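Plekano kitchen scale, three months in

So my old scale finally gave up in July, halfway through a batch of pancake batter, and I bought the Plekano the same evening. I'd been looking at the Ravn too, but it only reads in 5 gram steps and I bake a lot of bread.
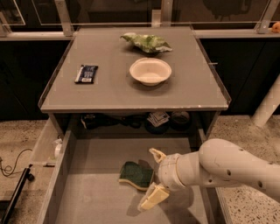

The first thing I did was test it with a bag of sugar I'd already measured out at 500 grams. Spot on! Then I tried smaller amounts, and it was a gram or so off at the low end – fine for flour, a bit annoying for yeast. The tare button is big and you don't have to jab at it, which I love.
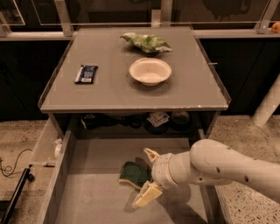

What bugs me is the auto shutoff. Walk away to find the salt and you come back to a blank screen, so now I write the number down. Last week I lost track at 217 grams of flour when I needed 225, and had to tip it all out and start over. My sister's Flullero stays on for ages, and I'm a little jealous.

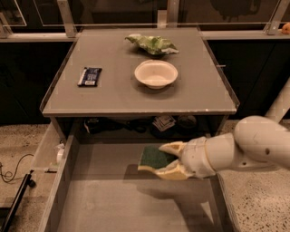 Posted 19/10/2021 by the Dedell Kitchen blog

Cleaning is easy enough, just a damp cloth, though crumbs do get in around the buttons. The battery door is fiddly and I broke a nail on it (twice). Would I buy it again? Yeah, I think so, but I'd wait for a sale.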